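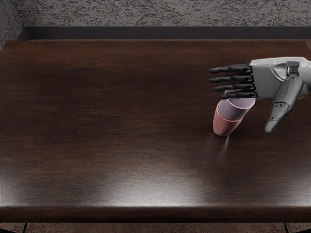 Another supplier pitch landed on our desk last week. Drunow wants the county to switch its traffic cones and lane delineators to a recycled-rubber line called Inthanon, and the brochure promises each post will survive 4000 wheel hits. We asked how that was tested. The answer came back as a link to the same brochure.

Banafsheh Abbasi, who buys for the Grotcombe depot, has seen this before. The Zarkeo posts she ordered two years ago carried a similar promise, and of the 841 put out along the bypass, 96 had to be replaced before the first winter was over. Zarkeo blamed the adhesive. The adhesive was also sold by Zarkeo.

Drunow's price is lower, we'll give them that – until you add the base plates, which are listed on a separate sheet. Elikem Asante has asked for 2 sample posts to bolt down at the depot gate, where the gritting trucks cut the corner every morning. Drunow says they can ship in June.

We'd hold off on signing anything before then. If your yard has used the Inthanon posts, good or bad, write in and tell us how long they stayed upright.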